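Cahier d'atelier — banc de simulation, comparaison des pinces
18/6/26

Repris le comparatif là où il s'était arrêté : pince Gbeho à doigts fins contre pince Clorngate à mors plats, sur le même robot à deux bras, dans l'appartement virtuel fourni par Stostley. Pas de matériel réel avant juillet, donc tout ce qui suit vaut pour la simulation et rien d'autre.

Réglages du jour. Pas de temps du moteur physique inchangé. Contrôleur de bras en impédance, raideur à 700 N/m pour l'approche, abaissée à 490 pour le contact. Les deux valeurs viennent de la fiche Clostholm, je ne les ai pas retouchées. Fréquence de commande : 50 Hz. J'ai essayé de monter plus haut en fin de matinée, le simulateur ne suit plus en temps réel dès que la caméra de tête est activée. Revenu à 50.

Série 1, Gbeho. Prise d'un objet mince posé contre un mur, puis passage de la porte. 587 épisodes lancés en lot pendant la nuit, tous enregistrés. Les échecs sont presque toujours du même type : un doigt touche avant l'autre, l'objet pivote, la pince se ferme à côté. Le défaut existe aussi avec les mors plats mais il est moins brutal, l'objet reste en général entre les mors, de travers. À regarder dans les journaux d'effort : le pic au premier contact est net avec la Gbeho, étalé avec la Clorngate.

Série 2, Clorngate. Lot interrompu deux fois, erreur de collision au chargement du modèle. Le maillage du poignet recoupait celui de l'avant-bras au repos. Corrigé en excluant la paire dans le fichier de description — à signaler à ceux qui utilisent encore l'ancienne version, les résultats obtenus avec elle ne sont pas comparables.

Caméras. La caméra de tête donne une vue large mais le corps du robot en occupe tout le bas, et quand le tronc s'incline l'horizon part avec. L'estimation de pose des objets s'en ressent : correcte quand le tronc est droit, mauvaise dès qu'il penche. J'ai d'abord soupçonné la calibration. Vérifié avec la mire virtuelle, elle est bonne. Il faut plutôt regarder du côté de la transformation tronc-tête, qui semble appliquée avec un cycle de retard. Une caméra au poignet réglerait une partie du problème pour la saisie, pas pour la navigation. Modèle prêt, pas encore branché.

Autre point, l'ombre du bras. Avec l'éclairage par défaut, l'ombre de la pince tombe sur le sol gris avec un contour très franc et le détecteur la prend parfois pour un objet. Essayé un éclairage plus diffus : moins de fausses détections, mais les bords des objets gris sur mur gris deviennent difficiles à séparer. Gardé l'éclairage par défaut pour que les séries restent comparables.

Le sol noir brillant pose moins de soucis que prévu. Les reflets sont pâles, le détecteur les ignore. Je n'ai pas testé avec la profondeur.

Avis provisoire : Clorngate pour les objets minces, Gbeho pour les poignées de porte, où les mors plats sont trop larges et viennent buter sur le battant. Je ne tranche pas avant d'avoir une série 2 complète.

À faire :
— relancer la série 2 avec le fichier corrigé, même nombre d'épisodes que la série 1
— corriger le retard sur la transformation tronc-tête, puis refaire la mire tronc incliné
— brancher la caméra de poignet droite
— demander à Stostley si les matériaux des murs peuvent être changés sans tout réexporter
— ranger les journaux par pince et non par date, on ne s'y retrouve plus
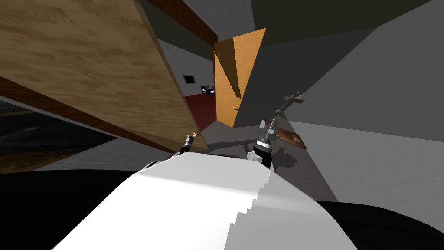
Vue de simulation, tronc incliné : pince droite devant la porte orange, ombre du bras au sol.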